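How to set up a clothing pick task so the recordings can be used

Plakmont house rules for handheld gripper work, bins and soft items
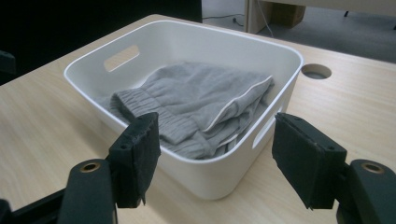

These rules cover handheld gripper sessions where a garment goes into or comes out of an open bin. They were first written for the Drekport site and now apply at Amaral too. Read them once all the way through before your first session, then keep them open at the desk.

Before you start

Clear the desk of everything the task sheet does not list. Cables on the floor should run behind the operator, or be taped down if they have to cross the walking area.

Check both finger pads. Surface wear is fine. A pad that lifts at a corner or turns when you push it with a thumb gets changed before the session, and the change goes in the log. Pads are due for replacement at 400 grasps on fabric even if they still look good.

Open and close the gripper slowly five times. Both fingers should move together and stop at the same point. If one lags, stop and tag the tool.

Placing the bin and the garment

Set the bin at least 200 mm from any desk edge. Turn it to a new angle every 22 episodes. People tend to square it up with the desk out of habit, and we ended up with a whole batch from Oltero where it never moved.

Drop the garment in or fold it over once. Do not smooth it out. Cuffs, hems and piping may face any direction, but drawstrings must be tucked in – a cord caught in the finger joint is our most common stoppage.

During the episode

1. Start with the fingers open and above the rim.
2. Approach at a steady speed. Do not touch the bin wall on the way in.
3. Close on a fold of fabric, never on a single flat layer against the bottom.
4. Lift straight up until the garment is clear, then move sideways.
5. Release over the target and back away before you end the recording.

Keep your free hand out of the bin the whole time. If you have to reach in, end the episode and mark it as assisted. Failed grasps are kept and marked as failed. Do not delete them.

After the session

Wipe the pads with a dry cloth and pick off any lint. Enter the episode count, the garment code and the pad change, if there was one. A full shift is roughly 700 episodes for two operators; going past that needs an okay from Mirela Teixeira.

Garments are washed every November and whenever they get visibly dirty.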